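Cavstead Wi Handheld Gripper Pair
Two-handed demonstration kit for manipulation research

Product page / Data capture / Handheld grippers
Availability: made to order, ships from October
Sold as: matched pair (left and right)

Overview

The Wi is a pair of hand-held grippers for recording two-handed demonstrations without a robot in the room. The operator holds one gripper in each hand and does the task at a normal table. The recorded motion is then used to train a policy for a two-arm robot fitted with the same fingers.

The pair was designed for labs that have found teleoperation too slow for collecting large numbers of short tasks. Setup takes one person and one table. There is no arm to home and no workspace fence.

How tracking works

Each gripper has a white cube at its base printed with black-and-white square markers. A camera worn at head height sees the cubes and gives the position and angle of each gripper relative to the operator. Because several faces carry markers, the hand can turn a fair way before tracking drops out. When it does drop, the inertial sensor in the handle fills the gap for up to 9 frames. Longer gaps are flagged in the log and the segment is left out of the export unless you choose to keep it.

A small green light on the cube shows that the gripper is powered and recording. Check both lights before each take.

Finger opening is measured at the trigger linkage and logged with the same clock as the camera.

Fingers

The standard fingers have soft, curved pads. They were chosen for cups, tumblers, cable bundles and other light household objects. The pads slide off for cleaning and can be replaced without recalibrating. Hard flat fingers are available for boxes and sheet stock. If you change to hard fingers, run the opening calibration again.

Method and results

The kit came out of Mindov, our internal study on whether demonstrations recorded by hand could replace teleoperated ones for tabletop work. We recorded 13 tasks in an ordinary office, with the usual furniture and cables left where they were. Nine of the tasks needed only one gripper at a time. The other four needed both, either to pass an object across or to hold it steady with one side while the other side worked.

We trained one policy per task. For each task we compared a policy trained on Wi recordings with one trained on teleoperated recordings of the same total length. Findings so far:

Single-gripper tasks: no clear difference between the two sources.

Two-gripper tasks: the Wi policies did better on handovers and worse on tasks that needed steady downward force. We think the second result comes from the operator's wrist giving way slightly in a manner the robot arm does not.

Recording time: operators finished a set of 98 takes in one morning with the Wi. The same set took two days by teleoperation.

Discarded takes: 29 takes across the whole study were dropped for tracking loss. Most of these had one cube hidden behind the other hand.

The study covers one robot model and one room. We have not tested outdoors or under strong direct sunlight, where glare on the marker faces is likely to be a problem.

What is in the box

Left gripper and right gripper
Two marker cubes, fitted
One set of soft finger pads, plus one spare set
Charging and data cables
Calibration card
Printed quick start sheet

The shoulder harness and head camera are sold separately under the Tavavham name. Other cameras can be used if they are wide enough to keep both cubes in view with the arms extended.

Setup notes

Use a table with a plain surface and clear space on both sides. Stand at the near edge with the grippers over the tabletop and hold still for the start signal. Keep sleeves and straps away from the cubes. If a cable is attached to a gripper, route it off to the side so that it does not cross the marker faces. Bring the fingertips together once at the start of every take. The software uses this to line up the left and right tracks.

Care

Wipe the marker faces with a dry cloth. Do not use alcohol on the printed surfaces. A scratched cube should be replaced, and the new one registered with the calibration card.

Wi grippers in use
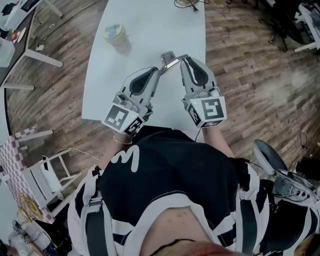
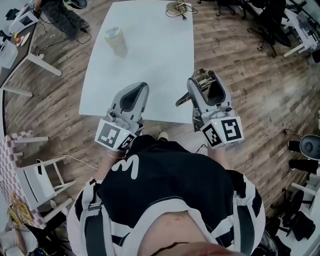 Head-height views of the Wi pair held over a white table, with a gripper in each hand.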